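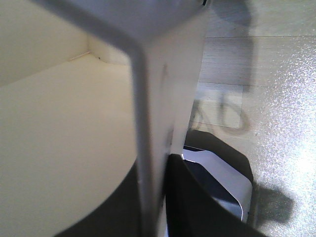

Keeping a bedroom floor clear is mostly a matter of the small things that end up low down, and most of the questions we get at Steinbach are about those. We rent furnished rooms, and the answers on this page apply to all of them. Start at floor level and look under anything raised. The space beneath the cream panel with the curved front edge is dark even when the floor next to it is bright, so use a flashlight there and don't rely on the ceiling light.

Do I have to tidy the room before an inspection?
Yes, but only the floor, the bed and the windowsill. We don't open drawers or closets. Inspections are in November and again in spring, and you will get a note under your door with the time.

What counts as a clear floor?
Nothing on the boards except furniture and one bin. Shoes go on the mat inside the door. Bags can go under the bed if they fit all the way under.

Can I keep small items in a tray on the floor?
During the rest of the year, yes. For the inspection, lift it onto the desk or a shelf.

Which bin should I use?
Any open bin that stands up by itself. Many tenants use the fold-up kind made of board. They are light, they store flat, and they are fine for paper, packaging and clean laundry. Don't use one for food waste. A board bin that has had something leak in it should be thrown out, and you can pick up another from Randa Darwish at the front office.

Where should the bin stand?
Away from the heater and at least a foot from the curtain. It should also be out of the path between the bed and the door. If yours is wider at the top than at the base, leave some room around it. These tip over easily when they are empty, and more easily when something heavy is leaning on one side. 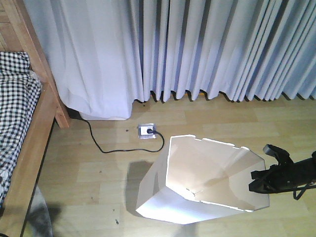 If the bin keeps falling over, put a folded towel or a couple of old magazines in the bottom. Check the tabs too. A tab that has come out of its slot lets the sides spread, and after that the bin leans no matter where you put it.

How do I fold a board bin back down?
Empty it, turn it upside down and free the base first. Then press the creases in one at a time. Pushing all the sides together tears the corners.

How should I clean the floor?
Sweep or vacuum with the brush setting, then wipe with a damp cloth. Wipe along the boards. Please don't use steam, wax or any scouring powder. Rooms 18 and 44 had to be refinished after steam cleaning, and the tenants were charged for it.

There is glitter or fine grit in the seams. What gets it out?
A soft, dry brush, then the vacuum. Sticky tape also works if you press it down and lift it straight up.

What about the curtains?
Leave them hanging. Vacuum the lower part if there is dust on the hem. If they need washing, tell us and Malte Engelhardt will take them down.

May I move the bed to clean under it?
Yes, with a second person. Lift it, don't drag it. Put felt pads back on any leg that has lost one. The office has them.

I found something that isn't mine. What do I do with it?
Put it in an envelope with your room number on it and leave it at the office. Found items are kept until the end of the term. The last list included 161 socks, so look there before you buy new ones.

Who do I call if something is broken?
Extension 646, from eight in the morning until four in the afternoon. After four, leave a message with the room number and what is broken. Water leaks go to Dirk Sperling at any hour; his number is on the card behind your door.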